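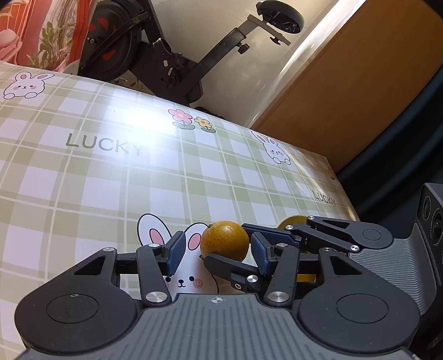
Section 3: Setting up the fingers and trying the first grip

I wrote this part for anybody putting together the Flirkero hand grippers at home. You should have both linkages built by now. If you don't, go back to Section 2, because nothing here will line up on a half-built hand.

You'll need the small driver from the Trivetti kit, a clean rag, a table with room on it, and a bag of citrus. I use oranges and lemons, and they're great for this!

1. Lay the gripper flat and open it all the way. Both fingers should swing out without scraping the housings.

2. Snug up the big pivot screws at the base of the links. Go a quarter turn at a time and work the fingers in between. When you feel drag, back off a hair.

Caution: Don't lean on these screws. I stripped one on my first build and spent an evening drilling it out (not fun).

3. Wipe the blue pads with the rag. Pads face inward, toward each other -- I know that sounds obvious, but check anyway.

4. Plug in the hand and start Stonotitz, the little logging program. Open the Grip page and squeeze the fingers shut by hand. The closed number should settle near 0 and the open one near 1000. If yours stops at 200 or so on the way down, a link is in backward.

5. Now the first grip. Put one small orange on the table, bring the fingers down on both sides of it, and close slowly. Stop as soon as both pads touch.

Note: A printed tablecloth is fine under the fruit. Mine has bunnies all over it and I've never bothered to swap it out.

6. Spread out more fruit and mix up the sizes. I like a big plate off to one side with a couple of lemons on it, plus a few loose oranges and something green. Go for a round one that sits by itself first, then try the ones that touch.
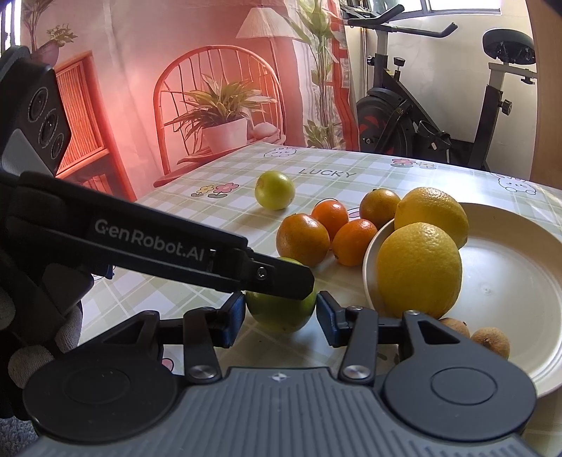
7. Run ten grips on each size and save the log. Stonotitz names the file for you, so leave the name alone.

If the fruit keeps rolling away, you're closing on one side before the other. Go back to step 2 and even out the screws.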